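Elard Housing Association
Posts

1/ Following the spring consultation, the Association is publishing its revised guidance on bedroom noise and sleep in shared buildings. The full text will be mailed to every household. This thread sets out the main points.

2/ The guidance applies to all 402 homes in the Widutix and Zakaria buildings. It replaces the notice issued in April, which should be discarded.
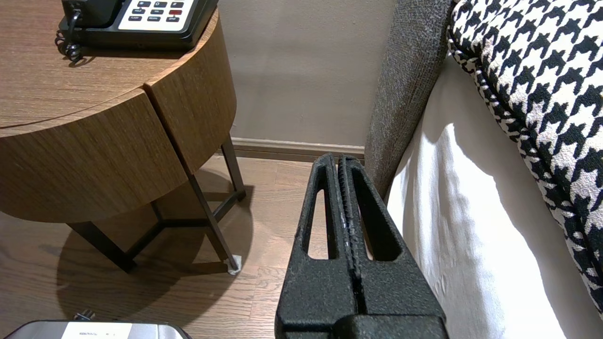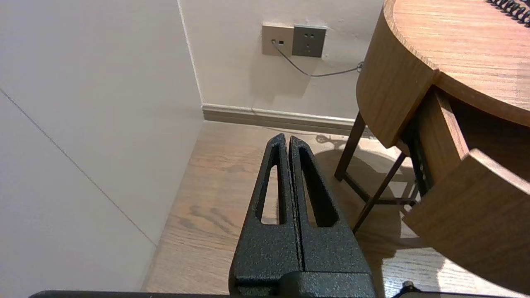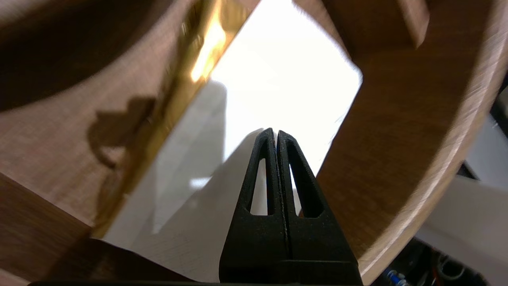 3/ Noise at night remains the leading subject of complaint between neighbors. Most of the cases brought to the office concern ordinary household sound carried through floors and walls: footsteps, drawers, phones on vibrate, a chair pulled back from a desk. A round wooden nightstand like the one in the first picture is a common example. A phone left to buzz on bare wood can be heard in the room below, and a folded cloth under it will often settle the matter. Residents are asked to try such measures before the office is contacted.

4/ Quiet hours run from 10 p.m. to 7 a.m. on weekdays and from 11 p.m. to 9 a.m. on weekends and public holidays. The weekend hours are new. They were extended at the request of residents who work evening shifts.

5/ Quiet hours do not require silence. Walking, talking in a normal voice, running a tap, using the toilet and caring for a child are part of living in a home, and no complaint will be opened on these grounds alone.

6/ The following should be kept outside quiet hours: vacuuming, drilling and hammering, moving furniture, washing machines and dryers, musical instruments, and exercise that involves jumping or dropped weights.

7/ Dishwashers may be run at night. The earlier notice said otherwise. Several residents on reduced night electricity rates objected, and the objection was upheld.

8/ On floors. Homes with wood flooring account for a large share of impact noise complaints. The lease does not require carpet. It does require felt pads on chairs, tables and bed frames. Pads are available free of charge at the front desk in both buildings, in sheets that can be cut to size.

9/ Pads wear down and collect grit, which can scratch the boards. They should be checked twice a year and replaced when flat.

10/ A rug beside the bed is recommended where the bedroom lies directly over another bedroom. The rug should have a separate underlay. A thin rug laid straight on the boards does little for footsteps.

11/ On beds. Frames that creak are reported more often than might be expected. In most cases the bolts have worked loose and a quarter turn with the correct wrench is enough. The front desk lends a basic tool kit for up to 23 hours at a time. The kit must be signed for.

12/ The head of the bed should stand a short distance from the wall where the wall is shared with another home. Two inches is sufficient. Headboards fixed to a shared wall require written consent, as does any speaker or television bracket.

13/ On alarms. Repeated alarms left to ring in an empty bedroom were the subject of nine complaints in the first half of the year. Residents who leave early, or who are away overnight, are asked to turn off recurring alarms before going out.

14/ On doors. Closers on hallway doors were adjusted in both buildings this spring. If a hallway door slams, please report the floor and the door number. Closers should not be adjusted by residents, and doors should not be wedged open under any circumstances – they are fire doors.

15/ Bedroom doors inside the home are the resident's responsibility. Self-adhesive bumpers on the frame are permitted and may be left in place at the end of the tenancy.

16/ On pets. A dog that barks at night is treated in the same way as any other source of noise. The office will first ask the owner what steps have been taken. A referral to the Ato mediation service may follow.

17/ How to raise a concern. Step one is a conversation or a short note to the neighbor, if the resident feels comfortable doing so. Many people do not know that they can be heard. Step two is the online form. The form asks for dates, times and the kind of sound.

18/ Recordings are not required. Residents should not record conversations inside another home, and recordings of this kind will not be accepted.

19/ The office will reply to a completed form within five working days. Where the same sound is reported by more than one household, the cases are joined and handled together.

20/ Mediation through Ato is voluntary and free to both parties. Sessions last one hour and may be held by telephone. What is said in a session is not passed to the Association and does not form part of the tenancy record.

21/ Formal action under the lease is reserved for serious or continuing cases. A written warning is always issued first, and the resident has the right to respond before any further step is taken.

22/ On repairs. Some noise has nothing to do with neighbors. Knocking pipes, humming vents and rattling window frames should be reported as repairs and not as noise complaints. Repairs of this type affecting a bedroom are now placed in the second priority group – previously they were in the third.

23/ Residents in the Zakaria building should note that the ventilation system moves to its lower night setting at 10 p.m. A change in the sound of the vents at that hour is normal.

24/ A sum of $400 per home has been set aside for minor sound improvements where a survey supports the work. This may cover door seals, underlay or the boxing-in of a pipe. It cannot be paid in cash or applied to work already carried out.

25/ Requests for a survey may be made on the same online form, or in person at the front desk. Households with an infant, a night worker or a medical need related to sleep will be seen first. No medical details need to be given beyond a short statement.

26/ Large-print copies are available on request, as are translations. Please allow two weeks for a translation.

27/ The guidance takes effect on 2026-07-15. Complaints opened before that date will be completed under the earlier rules unless both households ask for the change.

28/ Replies to this thread are not monitored. Questions should be sent to the office by the usual form, giving the building and home number.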